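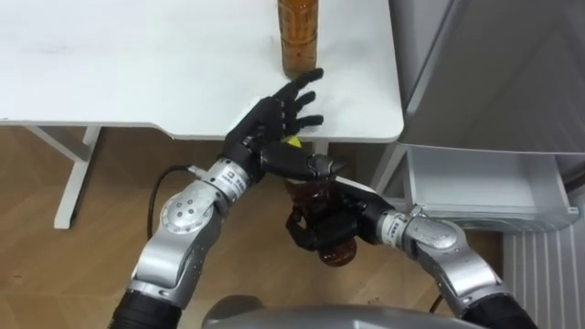 上一期登出来没几天，信箱里就有人留话，问我们厨房那一栏怎么写了大半年，锅也写了，米也写了，连抹布都占过一整页，偏偏没写过瓶子。留话的语气挺客气，可接下来一口气问了好几样：瓶装的茶、酱油、醋，还有自己灌的酸梅汤，到底哪些该进冰箱，哪些搁桌上就行；进了冰箱是立着还是躺着；喝空的瓶子留还是不留，要留，留到什么时候算个头。最后还添了一句，说家里为这事已经拌过两回嘴了，请尽量写长一点。

那我们就写长一点，反正三月这期版面宽裕。

## 先从冰箱旁边的桌子说起

Bamen这边的房子，厨房大多窄，冰箱塞不进灶台那一排，只好往外挪，挪到和饭桌挨着。住久了您会发现，冰箱旁边的那一角桌面，比整张桌子的其他地方都忙。买菜回来，袋子先往那儿一放；开冰箱拿东西，手里腾不开，先搁那儿；吃完饭收瓶收罐，又在那儿排队。我家那张桌子也是这样，别处还算干净，就靠冰箱这头磨得发乌，擦多少遍都是那个颜色，后来我也不擦它了，当它是年纪。

所以第一条建议和瓶子没什么关系：把这一角空出来。不用多大，够放一只托盘就好。我家的托盘是搪瓷的，磕掉了两块瓷，买的时候是一对，另一只早就拿去晒萝卜干了。瓶子从外面回来，先进托盘，擦一擦，看看日期，再决定去哪儿。从冰箱里拿出来的，喝到一半，也先回托盘，别满桌子走。

桌子要是白的，还要多留一个心眼。茶色的东西在白桌面上，瓶底那一圈印子干了特别显眼，圆圆的，一圈套一圈，像谁在桌上练画圈。新印子用湿布就能带走，隔夜的要费点力气，小苏打调成糊，敷一会儿再擦。有邻居向我们推荐过Trikilex的清洁膏，我试过，管用是管用，味道有点冲，开着窗用吧。桌面本来就有细划痕的，别拿钢丝球去蹭，越蹭越吃色，往后更麻烦。

## 哪些进冰箱，哪些不进

这一段我写了又删，删了又写，因为每家的习惯差得太远，讲死了要挨骂。下面这些是我自己的做法，您挑着看。

**瓶装茶。** 没开盖的，放阴凉处就行，别挨着灶台，也别放在太阳晒得到的窗边。开了盖就进冰箱，当天喝完最好，放到第二天中午我就不大愿意喝了。对着瓶口喝过的尤其要快。家里人多，建议开大瓶的时候倒进杯子里喝，瓶口干净，剩下的也能安心多放一阵。

**自己泡的冷泡茶。** 我用600毫升的瓶子，抓一小撮茶叶，灌凉开水，晚饭后放进冰箱，早上正好。茶叶别放多，我头一回放了一大把，早上倒出来那个颜色，和酱油站一块儿真分不清谁是谁。泡好了把茶叶滤掉，不然越放越涩。乌龙耐放一点，绿茶娇气，桂花要等快喝的时候再撒。

**酱油。** 这个吵得最凶。我小时候家里的酱油一年四季站在灶边，瓶口永远有一圈黑壳，也这么吃大了。可现在的酱油很多做得淡，盐少，瓶身上会写开盖后冷藏，写了的就照着来。没写的，天凉时放外面，天热了我也一并送进冰箱。小瓶买勤一点，比什么保存办法都省心。

**醋。** 放外面。橱柜里，拧紧。

**料酒。** 也放外面，别离火太近。

**蜂蜜。** 千万别进冰箱，会结得像石头，等您想挖一勺，得拿出全身的力气，还容易把勺子掰弯（我家就有一把弯的，现在专门用来开铁罐盖）。

**酸梅汤、红糖姜水、罗汉果水这一类自己熬的。** 放凉了再灌瓶，灌好就进冰箱，三天之内喝完。如果拧盖子的时候听见“呲”的一声，而您又没打算做汽水，那就倒掉吧，别心疼。

## 立着放还是躺着放

立着放。能立着就立着。

躺着放的理由我都懂，冰箱门那一层高度不够，大瓶子塞不进，横在隔板上又正好，一层能摞好几瓶，看着还很整齐。可是盖子拧得再紧，也总有那么一瓶没拧到位，夜里慢慢地渗，顺着隔板流到后面，再往下滴到菜盒里。我家去年夏天就有过一次，一瓶冷泡红茶横着过了一夜，早上打开，底下的小白菜全成了茶叶蛋的颜色。收拾这一摊花了我整整40分钟，隔板拆下来洗，胶条里头还得拿棉签一点一点掏。

实在要躺，就躺没开过的。开过的一律站着，站门上也行，站在隔板最外沿也行，前面拿个矮一点的盒子挡一下，免得关门的时候晃倒。

也有人喜欢把瓶子倒过来，比如剩个底儿的蜂蜜、番茄酱、洗洁精，倒扣着等它往下走。这个我不反对，我自己也倒。只是别倒在冰箱里，找个杯子插着，放托盘里，旁边盯着一点。茶和酱油这种稀的，想把最后几滴控出来，对着水池控几下就好，别举着瓶子在桌边控，底下要是木地板，渗进缝里是会留颜色的。真滴下去了，马上用干布吸，先吸后擦，顺着木纹擦，别来回打圈。

Akande杂货铺里有一种硅胶垫，剪成条可以铺在冰箱门的那几格里，瓶子站上去不打滑，脏了揭下来冲一冲就行。我买的是浅绿的，后来发现灰的更耐看，已经晚了。门上的格子我是这样分的：最下面一格放高瓶子，牛奶和茶；中间一格放酱料，瓶口都朝着自己这边，标签也朝外；最上面那格轻，放柠檬汁、芥末、小罐的腐乳。这样分也没什么大道理，就是闭着眼也能摸到。

## 冰箱多久清一次瓶子

我原来是想起来才清，后来发现“想起来”这件事很不可靠，往往要等到家里来客人，打开冰箱门，自己先脸红。现在改成每个月25号清一次，26号正好是Bamen西边那个回收点收玻璃和塑料瓶的日子，头天晚上清完，第二天一早拎过去，省得在门口堆着。

清的时候把托盘腾空，一层一层往外拿，别一下子全搬出来，搬出来了人就泄气了。先拿门上的，看看哪瓶只剩个底，哪瓶买来以后压根没开过。同一种酱开了两瓶的，合成一瓶（前提是都没坏，闻一闻，尝一点点）。瓶身外面黏糊糊的，用温水擦一圈，瓶底也别忘了，桌上和隔板上的印子都是它留下的。

擦完瓶子再擦门上的胶条。我用一块旧棉布蘸淡淡的白醋水，包着筷子头，沿着缝走一遍。冰箱外壳是浅灰色的话，手印其实比白的还容易看出来，把手附近和门边那一溜，顺手抹两下就很精神了。抹完再用干布收一遍水，要不然干了一道一道的，白忙。

有一回我清出来过一瓶杨梅汁，标签上是自己的字，写着“别喝，留给中秋”，哪一年的中秋没写。我在水池边站了好一会儿，想不起来当时是打算给谁喝的。从那以后我写标签一定写日子，写个月份也好。标签纸不用买，美纹胶带撕一截，圆珠笔写上，揭的时候也不留胶。油性笔写在瓶身上看着利落，要洗掉就烦了。

## 空瓶子

好了，写到拌嘴的正题了。

我猜拌嘴的双方，一个是舍不得扔的，一个是看不得堆的。我两种都当过。前些年阳台上的空瓶子攒得最多时有将近半面墙，总觉得以后会灌点什么，结果什么也没灌，倒是养了不少灰。后来一咬牙清掉大半，清完没两天要分酸梅汤给邻居，找不到瓶子，又在那儿后悔。

现在折中成这样：空瓶只留一个纸箱的量，箱子满了，进来一个就得出去一个。留下的都挑口大的、瓶身直的、盖子不掉色的。细脖子的再好看也不留，刷子伸不进去，里面起了雾就再也亮不回来。装过油的不留，味道去不掉。装过茶水的塑料瓶，短时间拿来装凉水浇花、分装绿豆都好使，但别反复灌热的东西，它本来就不是给您装开水的。

塑料瓶上常有那么几道箍一样的棱，洗的时候容易藏东西，外面用软毛刷横着刷，里面塞一小把生米，加点温水，盖上盖子使劲摇，一会儿就干净了。米别浪费，倒出来浇到花盆里，或者留着洗下一个。洗好了瓶口朝下，架在沥水篮里晾，晾一夜，第二天翻过来再晾半天，里头的潮气才算走干净。盖子单独洗，单独晾，盖子里那层垫圈能抠的抠下来。很多人瓶子洗得雪亮，一盖上去还是有股陈味，毛病都在盖子上。

要拿去回收的，把标签撕了，倒空，压扁，盖子拧回去。玻璃的别压，别和塑料混一袋，破了会割手。

## 几样顺手的东西

也有读者问过我们平时用什么。下面这几样都是自己掏钱买的，用得惯才写，不合适您别怪。

- 瓶刷：要弯头的，长柄，刷毛别太硬。我这把用了快两年，头上秃了一点，刷窄瓶倒更合适。
- 漏斗：不锈钢的小号那种，滤网能拿下来。灌酱油和灌茶的分开，别省这一个。
- Kinomix的密封盖：硅胶的，套在瓶口上，原来的盖子丢了就靠它。套的时候瓶口要擦干，沾了水会往上弹，我被弹过一次鼻子。
- 托盘：什么样的都行，有边就行，边别太高。
- 美纹胶带和一支圆珠笔，用绳子拴在冰箱侧面。不拴，那支笔活不过一个礼拜。

## 顺便抄一个冷泡的方子

既然说到瓶子，就把我最常做的那个写下来，省得下个月又有人留话问。

600毫升凉开水，乌龙茶一小撮，捏在三个指头尖上的那种一小撮。陈皮撕一角，指甲盖大，先用热水烫一下，去掉苦味。都放进瓶里，水别灌到顶，留一点空，拧紧，轻轻翻两下，让茶叶散开。站着放进冰箱门最下面那格，过一夜。早上用滤网倒进另一个干净瓶子，茶叶不要了，陈皮留着再泡一杯热的。

爱甜的加一点冰糖水，别直接放糖块，凉水里化不开，最后全沉在底下，喝到末尾齁得慌。家里有小孩的，把乌龙换成大麦茶，颜色也是好看的琥珀色，睡前喝也不怕。大麦要先煮过，放凉再灌。

天再热一点，我想试试加几片新鲜薄荷，窗台上那盆刚冒头，还舍不得掐。哪位试过好喝的搭配，写张条子塞进信箱，写清楚茶叶放多少、泡多久，下期照登。关于酱油放里头还是放外头，也欢迎继续来信，请尽量短一点，上回有一封正反面写满了六张纸，我们看得很高兴，可实在排不下。

下期写干货：木耳、香菇、虾皮，还有那些开了口就再也夹不严的袋子。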